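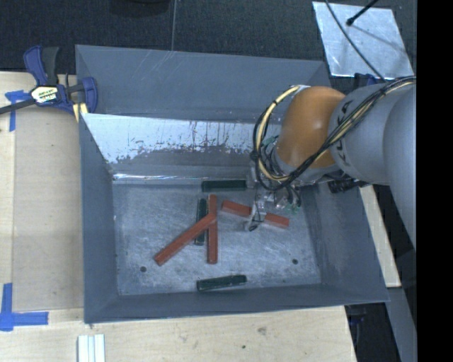
Metal bin with red and green bars; gripper lowered over the bin floor.

Clesine Television Continuity Index
Progress report to the Elar Fund, 2024-07-26

Status: on schedule, with one change of scope described below.

The index records fictional brands, towns and minor characters that recur across unrelated television series and commercials. Each record links two or more appearances and states the grounds for the link: same name on screen, same performer in the same costume, or a reused prop label.

Work completed since April

The database now holds 3000 appearance records. Entry of the Sotelo list is finished. Sotelo is a made-up airline used as set dressing in hospital dramas and travel sitcoms, and it had been filed under three spellings. These have been merged under one heading, with the variants kept as search terms.

The Zultavetti group took longer than planned. Zultavetti appears as a restaurant in 13 series and as a family name in 2 others. We had treated these as one entry. After review they were split, as no episode connects the family with the restaurant. A cross-reference remains.

Commercials

Advertising characters were outside the original scope. The fund agreed in April that we could test them, and 19 campaigns have been entered. Most present no difficulty. The problem cases are campaigns in which a mascot was recast or redrawn — our rules require a continuous performer or design, and a strict reading would give one mascot several entries. We propose a single entry with dated versions.

Open items

Air dates for regional spots are incomplete. Where only a season is known, the date field is left blank and the season goes in the notes.

Crossover episodes are still entered twice, once under each series. The import script needs a duplicate check before the next batch is loaded.

Next period

Revise the entry rules for mascots, add the duplicate check, and begin on game show parodies. No change to the budget is requested. The revised rules will be sent to the fund before any existing records are altered.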